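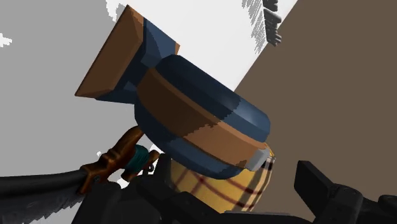 Words by Marlies Leitner

I had been at the Merketti returns warehouse maybe ten minutes before Coralie Henare sat me down at her desk and told me to try and pick something up. Sure, easy! I run a household, I pick things up all day. Except the things were on a screen, I had a controller in each hand, and I was seeing the world from down low by the gripper, with its black fingers taking up the whole bottom of my view. I went for a container with a yellow plaid pattern and got nowhere near it.

"Everybody goes for the tin," Coralie said.

She spent 20 years on the sorting line here before the robots came. Merketti takes back the stuff people order and then don't want, and if you've ever mailed back a lamp you'll know that nothing ever goes back in the box the way it came out. On a normal shift in April the building handles 800 parcels, and every one of them used to get opened, looked over and put on a shelf by a person standing up. Now a good part of the lifting is done by arms from a company called Tasach, and the people who used to lift are, well, doing what I was so bad at.

The practice world is called Ustano, and it's a simulator. It looks like a video game from when I was in middle school, all flat brown walls and edges like little staircases, and it's full of the most ridiculous objects. There's a big dark blue thing with a brown band around its middle and a flared top like a funnel. I asked what it was and got a shrug. There's a fancy bronze fitting with a teal ring on it that I would honestly put on my mantel. Coralie likes them strange. Real returns are strange too, she says, and if you only train on nice square boxes you get caught out by the first floor lamp.

So what does a day look like now? Coralie starts at six with coffee and the overnight list, which is all the parcels the arms gave up on. She goes through them one at a time, rebuilds the awkward ones in Ustano as best she can, and tries different grips until she finds one she'd trust on the floor. (My favorite was number 831, which was a hammock. She still gets a look on her face when you mention the hammock.) After lunch she walks the line and watches.

Her back is better. That was the first thing she told me when I asked what had changed, and she said it twice. She used to go home and lie on the kitchen floor. The pay went up a little, too, though she thinks it should have gone up more, and she's told them so.

What she misses is the talking. The old line had 4 people to a table and you could gossip through a whole shift without missing a parcel. The desks have headsets. A few of her friends didn't want to learn the controllers and took jobs over at Bachmann, across the road, where the packing is still done by hand. They have lunch together when the breaks line up. She worries about them, because Bachmann has been asking Merketti a lot of questions lately.

And the new hires? Some of them have never worked the line at all, and Coralie can tell. They'll squeeze a thing that any of the old crew would have known to cup from underneath. She's asked for every new person to spend their first month on the floor with their own two hands, and so far she's gotten two weeks out of management. She's still working on them.

Before I left I had one more go at the tin. I got a finger behind it, closed up too fast and watched it roll off out of view. Coralie reached over and hit reset.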